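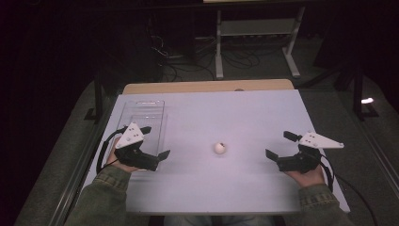 제과 기초 5강 강의 노트
슈 반죽 (파트 아 슈)
강의: 프랜신 응우옌 (Francine Nguyen)
정리 및 실습 보조: 매켄지 프레이저 (Mackenzie Fraser)
스쿨릴베리(Skulilberg) 제과실

지난 시간에 못 한 이야기부터

지난 강의 끝에 타르트 반죽이 왜 줄어드느냐는 질문이 나왔는데 시간이 없어서 넘어갔습니다. 줄어드는 이유는 대개 휴지를 안 했거나, 틀에 깔 때 잡아당겼거나, 둘 다 했기 때문입니다. 잡아당긴 반죽은 오븐에 들어가면 원래 크기로 돌아가려고 합니다. 4강 노트의 휴지 부분을 다시 읽어 오세요. 읽었는데도 줄어드는 분은 반죽을 가져오시면 같이 보겠습니다. 이미 드셨다면 할 수 없고요.

오늘은 슈입니다. 슈크림의 그 슈이고, 에클레어와 파리브레스트와 구제르도 전부 이 반죽 하나에서 나옵니다. 재료는 부엌에 늘 있는 것들뿐이라 다들 만만하게 보고 시작했다가 오븐 앞에 쪼그려 앉아 있게 되는 품목입니다.

1. 이 반죽이 이상한 이유

보통 제과 반죽은 굽기 전까지 익지 않습니다. 슈는 두 번 익힙니다. 한 번은 냄비에서, 한 번은 오븐에서. 냄비에서 밀가루의 전분을 먼저 익혀 두는 과정을 호화라고 부릅니다. 전분 알갱이가 뜨거운 물을 빨아들여 부풀고 걸쭉해지는 현상으로, 도배할 때 쓰는 풀과 원리가 같습니다. 맛있는 비유가 아니라서 죄송합니다.

호화된 전분은 날밀가루보다 물을 훨씬 많이 붙들 수 있습니다. 그래서 슈 반죽에는 달걀이 그렇게 많이 들어가도 주르륵 흐르지 않습니다. 그리고 이 물이 오븐에서 수증기가 되어 반죽을 안쪽에서 밀어 올립니다. 베이킹파우더도 이스트도 안 들어갑니다. 부풀리는 힘은 수증기가 냅니다.

밀어 올리는 힘만 있으면 반죽이 터지고 끝이겠지요. 늘어나면서 버텨 주는 막이 필요한데, 익은 전분과 밀가루 단백질, 달걀 단백질이 그 일을 나누어 맡습니다. 어느 정도 부푼 다음에는 달걀이 굳어서 껍질의 모양을 잡습니다. 굳기 전에 오븐 문을 열면 어떻게 되는지는 6번에서 다룹니다. 궁금해서 미리 열어 보는 분이 매 기수마다 계십니다.

2. 배합

물 125g
우유 125g
무염버터 100g
소금 3g
설탕 5g
중력분 150g
달걀 232g (껍데기 제외, 풀어서 계량)

달걀 232g이라는 숫자를 보고 웃으신 분들이 있을 겁니다. 프랜신 선생님이 처음 이 과정을 맡았을 때 달걀 다섯 개를 깨서 저울에 올렸더니 나온 무게이고, 그 뒤로 아무도 230g으로 고치지 않았습니다. 어차피 이 숫자는 출발점입니다. 다 들어갈 수도 있고 조금 남을 수도 있습니다. 5번에서 설명합니다.

우유를 넣으면 색이 빨리 나고 껍질이 부드러워집니다. 전부 물로 바꾸면 색은 더디고 껍질은 더 바삭합니다. 에클레어처럼 글레이즈를 올려 하루 두었다 먹을 제품이면 물 쪽으로, 구워서 그날 먹을 슈크림이면 반반이 무난합니다. 전부 우유로 하는 배합도 있는데, 속이 덜 마른 상태에서 겉만 먹음직스러워지기 쉽습니다. 초보자가 속기 딱 좋은 색이 납니다.

밀가루는 중력분을 기준으로 잡았습니다. 강력분을 쓰면 막이 질겨서 크게 부푸는 대신 씹는 맛이 억세고, 박력분은 부드럽지만 옆으로 퍼지는 경향이 있습니다. 집에 강력분과 박력분만 있으면 반씩 섞으세요. 밀가루는 반드시 체에 쳐 둡니다. 냄비 안에서 생긴 덩어리는 나중에 짤주머니 깍지를 막고, 그때는 이미 손이 버터투성이입니다.

버터는 작게 썰어 둡니다. 크게 한 덩이로 넣으면 버터가 녹는 동안 물이 계속 날아가서 배합이 조용히 달라집니다.

3. 냄비 작업

물, 우유, 버터, 소금, 설탕을 냄비에 넣고 중불에 올립니다. 버터가 완전히 녹은 다음에 끓어야 합니다. 순서가 바뀌면, 그러니까 버터가 남아 있는데 가장자리가 끓기 시작하면 불을 줄이고 기다리세요.

가운데까지 확실히 끓으면 불에서 내리고 밀가루를 한꺼번에 넣습니다. 나누어 넣지 마세요. 조심스러운 성격의 분들이 여기서 꼭 나누어 넣습니다. 먼저 들어간 가루가 물을 다 마셔 버리고 뒤에 들어간 가루는 덩어리로 남습니다. 한 번에 붓고, 나무 주걱으로 날가루가 안 보일 때까지 힘껏 섞습니다.

한 덩어리가 되면 다시 중불에 올려 수분을 날립니다. 냄비 바닥에 얇은 막이 생기고, 반죽이 주걱을 따라 통째로 굴러다니고, 표면에 기름기가 살짝 돌면 됩니다. 우리 실습실 화구에서는 1분에서 2분 사이인데, 집에서는 시간을 믿지 말고 막을 보세요. 코팅 냄비에는 막이 잘 안 생깁니다. 코팅이 너무 좋아서 생기는 문제이니 냄비 탓을 할 수도 없습니다. 그런 냄비라면 반죽이 뭉치는 모양으로 판단합니다.

너무 오래 볶으면 버터가 분리되어 반죽이 번들거리고 우둘투둘해집니다. 이 상태의 반죽은 달걀을 넣어도 매끈해지지 않고, 구우면 표면이 갈라지며 기름이 배어 나옵니다. 덜 볶으면 반죽에 물이 남아 달걀이 적게 들어가고, 결과는 납작한 과자입니다.

4. 식히기

반죽을 볼에 옮겨 김을 뺍니다. 손으로 만져서 따뜻하지만 뜨겁지는 않은 정도, 온도계가 있으면 60도 아래입니다. 뜨거울 때 달걀을 넣으면 스크램블드에그가 됩니다. 조금 부끄러운 아침 식사입니다.

반대로 완전히 식혀 버리면 달걀이 잘 섞이지 않고 되기를 판단하기도 어렵습니다. 식은 반죽은 실제보다 되게 느껴져서 달걀을 더 넣게 되거든요. 따뜻할 때 시작해서 따뜻할 때 끝내세요.

휴비스(Huvis) 믹서를 쓰는 조는 비터를 끼우고 가장 느린 속도로 돌리면서 김을 빼면 됩니다. 거품기 날개는 쓰지 마세요. 지난 기수에 날개 사이에 반죽을 가득 채운 조가 있었고, 설거지가 수업보다 길었습니다. 손으로 하는 조는 볼 벽에 반죽을 펴 바르듯이 눌러 주면 금방 식습니다.

5. 달걀 넣기, 오늘 강의에서 제일 중요한 부분

달걀은 미리 풀어서 실온에 둡니다. 네다섯 번에 나누어 넣고, 한 번 넣을 때마다 완전히 섞인 다음에 다음 것을 넣습니다. 처음 넣으면 반죽이 조각조각 끊어져서 미끄러집니다. 망한 것처럼 보이는데 정상입니다. 계속 저으면 다시 붙습니다. 이 단계에서 표정이 어두워진 수강생에게 매켄지 씨가 다가가 "계속 저으세요"라고만 말하는 것은 불친절해서가 아니고 정말로 다른 방법이 없어서입니다.

마지막 분량은 한꺼번에 붓지 말고 조금씩 넣으면서 되기를 봅니다. 보는 방법은 다음과 같습니다.

주걱으로 반죽을 떠서 들어 올린다. 반죽이 한 번에 툭 떨어지면 아직 되다. 천천히 늘어지다가 끊어지면서 주걱 끝에 역삼각형이 매달려 남으면 맞다. 끊기지 않고 줄줄 흐르면 지나쳤다.

손가락으로 반죽에 골을 내 보는 방법도 있습니다. 골이 그대로 서 있으면 되고, 양쪽이 천천히 기울어 닫히면 맞고, 바로 메워지면 묽습니다.

달걀이 남았는데 되기가 맞으면 거기서 멈춥니다. 배합표에 232g이라고 적혀 있으니 다 넣어야 한다고 주장하는 분이 계시는데, 배합표는 여러분 냄비에서 물이 얼마나 날아갔는지 모릅니다. 남은 달걀은 윗면에 바르면 됩니다.

이미 묽어졌다면? 밀가루를 더 넣고 싶은 마음은 이해하지만 넣지 마세요. 익히지 않은 가루가 들어가는 셈이라 막이 제대로 생기지 않습니다. 되직하게 만든 반죽을 작은 양으로 따로 준비해서 섞는 것이 유일하게 점잖은 해결책입니다. 귀찮으면 기름에 튀기세요. 숟가락으로 떠 넣어 튀기고 설탕을 묻히면 처음부터 그럴 계획이었던 것처럼 보입니다.

6. 짜기와 굽기

깍지는 지름 1cm 안팎의 원형을 씁니다. 철판에 유산지를 깔고, 짤주머니를 수직으로 세워서 한자리에 가만히 두고 짭니다. 빙글빙글 돌리면서 짜면 소용돌이 모양 그대로 구워집니다. 다 짰으면 힘을 먼저 빼고 옆으로 살짝 돌려 끊습니다. 뾰족하게 솟은 꼭지는 물 묻힌 손가락으로 눌러 주세요. 그대로 두면 거기만 탑니다.

간격은 넉넉하게 둡니다. 한 철판에 욕심껏 짜면 서로 김을 쐬어 옆면이 마르지 않고, 부푼 뒤에는 손을 맞잡고 나옵니다.

굽기 전에 분무기로 물을 가볍게 뿌립니다. 표면이 너무 일찍 굳지 않아서 고르게 부풉니다. 달걀물을 바를 경우에는 물을 뿌리지 않습니다. 달걀물이 철판까지 흘러내리면 반죽 밑동이 붙어서 그쪽만 못 올라오니 얇게 바르세요.

오븐은 200도로 충분히 예열합니다. 스토다우(Stodau) 오븐은 예열 완료음이 실제보다 일찍 울리는 버릇이 있으니 소리가 나고도 5분을 더 기다려 주세요. 200도에서 부풀 만큼 부풀고 색이 나기 시작하면 170도로 내려서 말립니다. 지름 4cm로 짠 슈라면 전체 굽는 시간은 30분입니다. 크게 짰으면 더 걸리고, 에클레어는 길이보다 굵기를 보고 정합니다.

처음 20분 동안 오븐 문을 열지 않습니다. 껍질이 아직 무르고, 안을 받치고 있는 것은 김뿐입니다. 문을 열면 온도가 떨어지면서 김이 힘을 잃고 슈가 주저앉습니다. 한번 주저앉은 슈는 다시 올라오지 않습니다. 아무리 빨리 닫아도요. 문에 유리가 달려 있는 데는 까닭이 있습니다.

다 구워졌는지는 갈라진 틈을 봅니다. 부풀면서 터진 틈새까지 갈색이어야 합니다. 봉우리만 갈색이고 틈이 노르스름하면 속은 아직 젖어 있습니다. 하나를 꺼내 찬 데 두고 기다려 보는 것도 좋습니다. 꺼지면 나머지를 더 굽습니다. 꺼진 하나는 시식용입니다.

다 구운 뒤에는 바닥에 꼬치로 구멍을 내고, 불을 끈 오븐에 문을 조금 열어 둔 채로 10분 둡니다. 구멍은 나중에 크림 넣을 자리가 되기도 합니다.

7. 증상별 정리

안 부풀고 납작하다: 달걀이 많았거나, 냄비에서 덜 볶았거나, 오븐이 덜 달궈졌습니다. 셋 중 무엇인지는 반죽이 짤 때부터 퍼졌는지를 기억해 보면 됩니다. 짤 때는 멀쩡했다면 오븐 쪽을 의심하세요.

부풀었다가 꺼졌다: 덜 구웠거나 문을 열었습니다. 문을 열었는지는 본인이 압니다.

한쪽으로 기울어 터졌다: 반죽이 되거나, 짤주머니가 기울었거나, 오븐 열이 한쪽으로 치우쳤습니다. 철판 전체가 같은 방향으로 기울었으면 오븐입니다.

속에 젖은 막이 가득하다: 더 말려야 합니다. 막이 조금 있는 것은 정상이니 다 긁어내지 않아도 됩니다.

껍질이 두껍고 안이 좁다: 달걀이 모자라 반죽이 됐을 때 이렇게 됩니다. 크림이 적게 들어가서 원가는 내려갑니다만 권하지는 않습니다.

바닥이 움푹 들어갔다: 아랫불이 세거나 철판에 기름을 두껍게 발랐습니다. 유산지를 쓰면 기름은 필요 없습니다.

8. 크림과 보관

오늘 채울 크림은 3강에서 만든 커스터드입니다. 차게 식힌 것을 부드럽게 풀어서 쓰고, 휘핑한 생크림을 섞으려면 커스터드가 완전히 차가워야 합니다. 미지근한 커스터드에 생크림을 섞으면 비싼 수프가 됩니다.

크림은 먹기 직전에 채웁니다. 채우고 나면 껍질이 수분을 빨아들여 눅눅해지는데, 두세 시간쯤 지나 살짝 부드러워진 슈를 더 좋아하는 사람도 많습니다. 프랜신 선생님은 바삭한 쪽, 매켄지 씨는 부드러운 쪽입니다. 이 문제로 두 사람에게 동시에 질문하지 말아 주세요. 수업이 길어집니다.

빈 껍질은 완전히 식혀서 밀폐해 냉동하면 한 달은 괜찮습니다. 꺼내서 녹이지 말고 바로 160도 오븐에 몇 분 넣으면 바삭함이 돌아옵니다. 냉장 보관은 권하지 않습니다. 짜 놓은 반죽을 그대로 얼리는 방법도 있고, 이 경우 굽는 시간이 조금 늘어납니다. 크림을 채운 것은 냉장에 두고 그날 안에 드세요.

9. 설탕을 빼면 (시간이 남으면 다룸)

배합에서 설탕을 빼고, 달걀을 다 넣은 뒤 간 치즈 80g과 후추를 섞으면 구제르가 됩니다. 그뤼예르가 정석이고 콩테도 좋습니다. 물기 많은 모차렐라는 피하세요. 치즈가 들어간 만큼 무거워서 슈보다 덜 부풉니다. 덜 부풀어도 불평하는 사람을 못 봤으니, 오늘 슈가 마음대로 안 된 분은 이쪽으로 전향하시는 것도 방법입니다.

실습 안내

2인 1조로 하고, 한 사람이 냄비를 맡으면 다른 사람이 달걀을 맡습니다. 다음 회차에 바꿉니다. 달걀은 조마다 미리 계량해서 풀어 두고, 되기가 맞았을 때 남은 양을 적어 내세요. 조별로 얼마나 차이가 나는지 비교해 보려고 합니다. 남은 양을 0g이라고 적고 반죽이 흐르는 조에는 따로 찾아가겠습니다.

철판에는 조 이름을 유산지 귀퉁이에 연필로 적습니다. 볼펜은 안 됩니다. 굽는 시간이 겹치지 않게 오븐 순서를 정해 두었으니 칠판을 확인하세요. 짜 놓은 반죽이 순서를 기다려야 하면 마르지 않게 물을 한 번 뿌려 둡니다.

수강생용 읽을거리는 리(Li) 교재의 슈 단원입니다. 거기 배합은 물만 쓰고 버터가 조금 적으니 오늘 것과 비교해서 읽어 보세요. 사진 속 슈가 하나같이 동그란 것은 신경 쓰지 않으셔도 됩니다.

과제: 집에서 같은 배합으로 한 번 굽고, 반으로 가른 단면을 사진으로 찍어 올 것. 잘 나온 것 하나, 못 나온 것 하나. 못 나온 것이 없다면 자랑하지 말고 그냥 잘 나온 것을 두 개 가져오세요.

다음 강의는 크루스티앙과 에클레어 글레이즈입니다. 크루스티앙용 황설탕은 각자 챙겨 오고, 밀대는 실습실 것을 씁니다.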